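Dec 23, 2022

Notebook, laundry sorting and folding

2 shares · 7 comments

Picked this up again after leaving it alone since October. The claim we are supposed to be checking is Wimico's, that a mixed pile "relaxes" if you leave it overnight and comes apart easier in the morning. I don't believe it. I didn't believe it when it was in the Wimico handout and I don't believe it now that Emiliano has put it at the top of the plan.

My problem is with the word. What relaxes? A knit under its own weight will sag a bit, fine. But a sleeve tucked under another shirt at night is still tucked under it in the morning, and that is what slows you down. The fabric can be as calm as it likes.

What I would rather look at is what's in the pile and in what order it goes down. Today's clothes: pink with the white line print, black, lavender purple. I like this set because you can tell at a glance which edge belongs to what. The all-dark set we used in October was useless for that. Half my notes from then say "black or navy??" and I can't do anything with them.

The black one bothers me. Dark cloth hides its own folds. You think you have hold of a single layer and you have a hem plus whatever is behind it. With the pink one the print helps, you can see the lines bend where the cloth turns over. The purple has no such help from me, I just keep getting it bunched and then wondering which end is the neck.
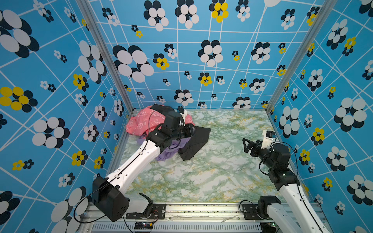
Qianru Song thinks I'm too hard on the overnight idea and that the real mistake is heaping things against a wall at all, because a pile with a wall behind it can only open one way, and you end up dragging the top piece across everything else. She would put the whole lot in the middle of the floor and leave clear space on every side before touching any of it.

Fair point, and easy to try, so I will. I still doubt it beats just choosing a sensible first piece. My guess is that whoever drops the clothes in the middle will also drop them more carefully, and then we'll credit the middle.

Other claims I have been asked to take seriously:

The Urkwood method. Always lift from the highest point. Sounds good until the highest point is a wad of purple with the black one caught inside it. Then you lift two things and shake, and the shaking undoes whatever neatness you had. I'd rather go for a loose edge at the side and pull low and slow. Slower to start. Less to redo.

The Cui fold (sides in, then thirds). No quarrel with the fold. My quarrel is with the time on the sheet, which starts once the shirt is already flat. Getting it flat is the job! Anyone can fold a flat shirt. If we quote that number again I want the flattening in it.

Atico spray. Smells like a hotel. Emiliano says it cuts down on cling. I tried it on 2 shirts and felt no difference, which proves nothing either way, but I'm not buying another bottle on the strength of a smell.

Surface note. The marble pattern with the yellow veins looks nice and I keep losing pale things against it. The pink is fine, the black is fine. Something cream or light gray would be a pain. Worth remembering before somebody adds white socks to the set.

To do:
- same clothes, middle of the floor, Qianru's way
- same clothes, left overnight, no touching, no "just straightening it a little"
- write down which piece went in first, every time, Emiliano this means you
- swap the purple for something with a visible label and see if I still lose the neck
- rerun Cui with the clock starting at the pile

Almost 2 pages of the old sheet have no drop order at all. I'm leaving those out of the comparison.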